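Workshop Tips: Keeping a Two-Arm Bench Cell Honest

By Emiliano Ojeda
Friday, March 28, 2025

I look after one two-arm cell at Vellside, and most of what I have read about looking after such a thing was written by people selling something. The tips below are the ones that survived a winter of use. I have left out the ones I tried and dropped, except where I'm still annoyed about them.

Our cell handles silk flowers and loose leaves, a job that sounds easy until you try to do it with two hard fingers. If yours handles bolts or boxes, some of this won't carry over. Read it with suspicion, the way I'd read yours.

Start with the table

Everybody wants to start with the software. I start with a damp cloth and a straightedge. Our top is two panels pushed together, and the join down the middle is a nuisance. When one side creeps up by the thickness of a business card, a thin stem will catch on it and the arm will drag the whole sprig sideways. Run a fingernail across the join in three places before you power up. If your nail clicks, get under there and fix the leg, not the program.

Wipe with water and a drop of dish soap. I was told to buy Clokura surface cleaner, and I did, and it cleaned as well as dish soap and smelled worse. Glossy sprays are a bad idea on a matte top. They leave a shine under the lamps, and a wrist camera doesn't care for shine.

Fix your trays, then check that they're fixed

A tray that has shifted a little looks fine to you and is useless to the arm. We use a white tray at each side. Mine sit against stops, and I still push each one with a thumb every morning, because putty and double-sided tape both let go slowly and in silence.

Leave the tray rims alone, by the way. Somebody at the Grakora dealer suggested trimming them so the fingers could come in lower. I trimmed one. It went floppy and the flowers slid out of it.

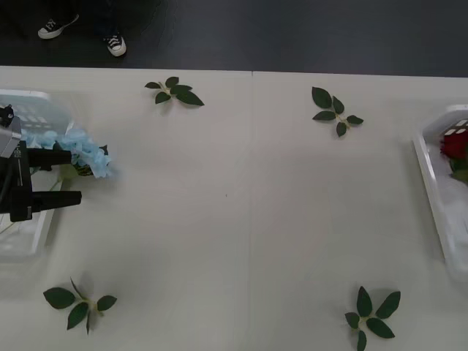

Spread the small stuff out at first. When I'm checking a setup after any repair, I want the leaf sprigs well apart, with plenty of bare table between them, so that a bad grab is plainly a bad grab and can't be blamed on a neighbor. Piles come later. People who demonstrate these machines love a pile, and they also love to choose which attempt you watch.

Fingers and pads

Parallel fingers look like the simplest part of the machine, and they cause most of my trouble. Check these with the power off:

Wiggle each finger by hand. Any play you can feel is too much.

Look for lint. Fabric petals shed, and the fluff packs into the corner where the finger meets its bracket. A dry toothbrush gets it out. Canned air drives it deeper, whatever the can says.

Tighten bracket screws a little at a time, going back and forth between them. Mark each head with a paint pen so you can see at a glance if one has turned.

Close the fingers on a strip of writing paper and tug. The pull should feel the same at the tip as it does farther back. If the tip lets go first, the fingers are splayed and no amount of extra squeeze will help.

About squeeze. Our controller lets you set grip as a percentage, and the sheet that came with it recommends 75 for "soft goods." At 75 it flattened every bloom we gave it. We run 50 and lose one now and then, and I would sooner pick a flower up off the floor than steam the creases out of it. Your number will be different. Distrust anyone who gives you theirs with confidence, me included.

Cables

The cable at the wrist is what will fail first. Leave it enough slack for the wrist to turn both ways, then move the arm slowly by hand through its whole reach and watch for the spot where the cable goes tight. There is nearly always one. Don't cinch zip ties down hard. I use hook-and-loop strips, left loose enough to slide a pencil under.

We lost most of a week last June to a "bad motor" that was a cable rubbing on a bracket. The replacement motor was quoted at $2,155. The cable was in a drawer already. Ask to see the fault before you pay for the cure.

The wrist camera

Clean the lens with the kind of cloth you'd use on eyeglasses, and do it more often than you think you need to. Silk flower dust is fine and pale and settles as a haze. You won't notice it on the monitor until you wipe it off and the leaf edges come back.

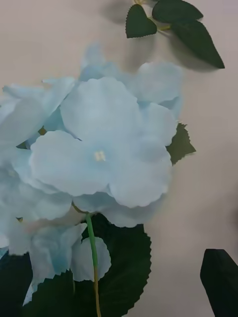 Pale petals on a pale table are a hard test, so I use them as my check. If I can make out the ruffled edge of a light blue petal against the tabletop, the lens is clean and the lamps are right. If the petal melts into the table, I wipe first, then look at the lamps, and only after that open the exposure settings. Dark leaves tell you very little, as they show up through almost anything.

Check the camera mount too. A tiny twist there shows up as grabs that always miss to the same side, and you can waste an afternoon recalibrating around a loose screw. I have.

Green stems on green leaves will fool it now and then no matter what you do. I was sold an upgrade from Alemneh that was meant to settle this. I can't see a difference, and I kept notes.

Calibration, less often than you're told

The book says to recalibrate daily. I did that for two months and the numbers hardly moved, except on the days when something was loose, and on those days calibrating just hid it. Now I do it after a repair, after a bump, or when the misses form a pattern. In between I run a short pick and place with one rose and one sprig.

Keep a paper log next to the cell. Mine is a spiral notebook on a string. It's at entry 333, and the commonest word in it is "screw."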